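Stisora opened its Messtead rental block to visitors for an afternoon in April. The block is insured as one property, and a policy review is pending.

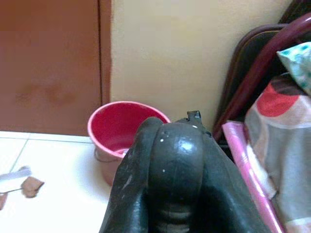
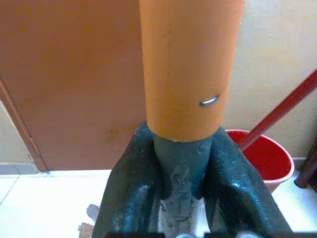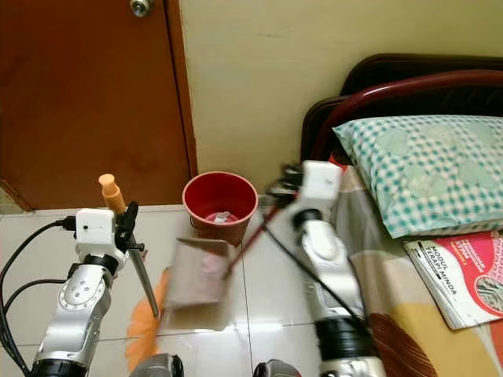
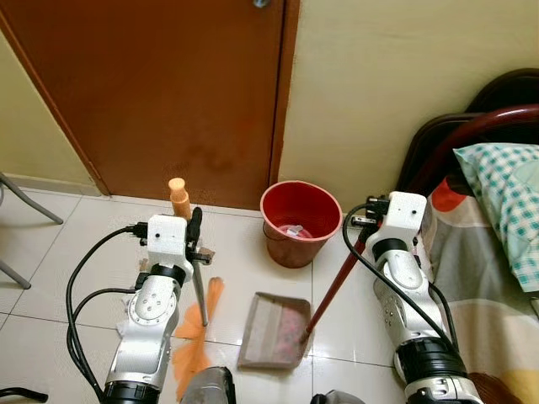

Miroslava Bilyk, who handles appraisals for Savchuk, led the tour. Floor finish is recorded room by room, so white tile like that in the bedroom gets its own line on the form. Her file ran to almost 50 pages. Two units of 953 square feet were valued differently, and Vitalii Stetsiuk of Uvia asked for the comparables. They will be sent to attendees by email.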